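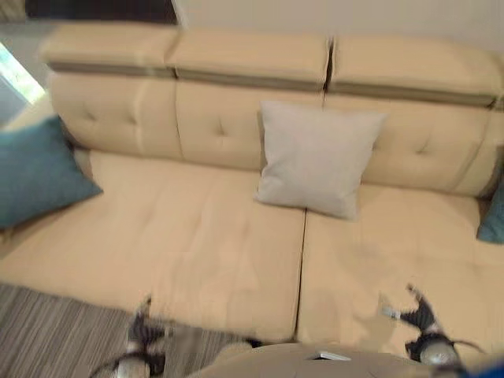
Blue at the ends, light grey in the middle: one of the layouts on our list.

Casual room resetters and soft furnishings finishers, Mirdale

Do you straighten the cushions at other people's houses? Do you have opinions about which way a zip should face? We'd love to hear from you!

Doolan Interiors looks after 82 furnished flats and display homes in and around Mirdale, and we're putting on casual staff ahead of the spring changeovers. The work is living rooms, mostly. You'll go in after the cleaners, get the lounge looking its best and move on to the next one.

What you'll be doing
Vacuuming sofa seats and the gaps between them, wiping down leather with the cream we supply, setting headrests to the same angle, and placing throw cushions to match the layout card for that home. You'll also check covers for pulled threads and loose seams, bag up anything that needs mending, and leave a note in the job book. There's a bit of light lifting and a fair bit of bending. Most homes take 50 minutes once you know them. 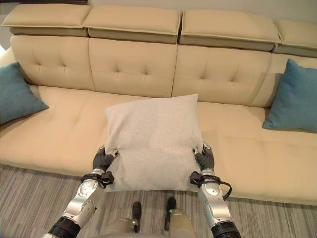
Grey throw cushion, tufted leather lounge.

Leather lounges get a section of their own in our training (we're very fond of them). Tufted backs collect crumbs and dust in every dimple, so you'll learn to work across with a soft brush before the cloth comes out. Pale leather shows everything, including the dye from new jeans, and you'll get plenty of practice at spotting a mark early. Then there are the cushions. Woven covers can go fuzzy if they're brushed too hard, so we teach a light hand and a lint roller.
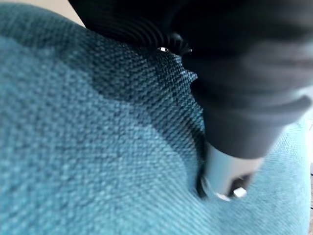

Priya wrote to us after her first month that she'd expected the leather to be the tricky part, but it was the woven covers that taught her to slow down, and now she can't walk past a blue cushion without checking the weave for snags.

What we're after
Someone tidy, reliable and happy working alone or in a pair. A driver's licence is a must, as some of the Skutum Road homes are a long way from a bus. Experience in housekeeping, styling or upholstery is great, but we'll train the right person from scratch. If you're colour blind, please still apply, the layout cards have the cushion names written on them.

Hours and start
Up to 22 hours a week, weekdays between school drop-off and pick-up if that suits you. Casual to begin with, with a chat about permanent part-time in May. Paid training, kit and travel between homes included.

How to apply
Send a resume and a few lines about a room you've enjoyed putting in order to the Doolan office, Trokus Arcade, Mirdale, or drop it in at the counter. Applications close 07/09/2021 at 5 pm.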